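Nasley Street Residents' Group – notes from the May meeting

Evening all, me again with the notes. I've typed these up from the back of an envelope so if I've got you down as saying something daft, shout and I'll change it. We started at 7.10, a bit late as half of us were still talking about the hedge outside.

Who came
The usual crowd, plus two new faces from Garura Court (welcome, both, and please come again!). Emerson Honorato took the chair. Apologies from the Hamdan Road end, who had a clash with the school concert.

Last month's notes
Agreed, apart from one thing. I'd written that the bench was going by the postbox. It's going by the bus stop. Sorry, my mistake, and thanks to everyone who rang me up to say so.

Bins and recycling
This took up most of the evening, as I rather thought it would. The new collection day is Tuesday and it has caught plenty of us out, me included. Emerson has asked the council for a printed calendar for the houses that don't do things online, and they've said yes, though they didn't say when.

Then we got on to what goes in what. I said I still stand in my kitchen holding a crisp packet and wondering. Wrappers and film go in general rubbish for now, and cardboard goes in the recycling as long as it's clean. Someone asked about pizza boxes and we had a good ten minutes on pizza boxes. Where we ended up was tear off the greasy half and recycle the lid.

It's the small bins indoors that let us down, I think. Everything goes in together, wrappers and bits of card and all, and then it's tipped straight into the big one. 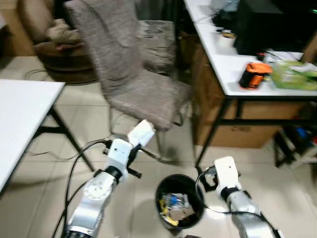
Street party
We're going ahead! 36 households have said they'd like one, which is far better than last year. Road closure form has gone in. Wument Bakery will do the rolls at cost if we order early, and I've offered to collect them in my car (two trips, probably). We still need trestle tables, so have a look in your garages please. Music to finish by 10, and yes, that does include the karaoke.

There was a bit of a wobble over whether to have a bouncy castle. I'm for it, Emerson's against it, and we've left it until we know the price.

Parking at the top end
No real change. The yellow lines have worn away by the corner and people are parking right up to the junction again. I'm writing to the council this week. If you've got a photo of it on a bad morning, send it over and I'll put it in with the letter.

Any other business
The lamp outside number 12 is flickering – reported twice now. A set of keys with a green tag was found near the postbox and I've got them on my hook. The hedge came up again and the owner says it'll be cut once the birds are done nesting, so can we all be patient.

Finished at ten to nine. Next meeting is same place, same time, and it's my turn to bring the biscuits.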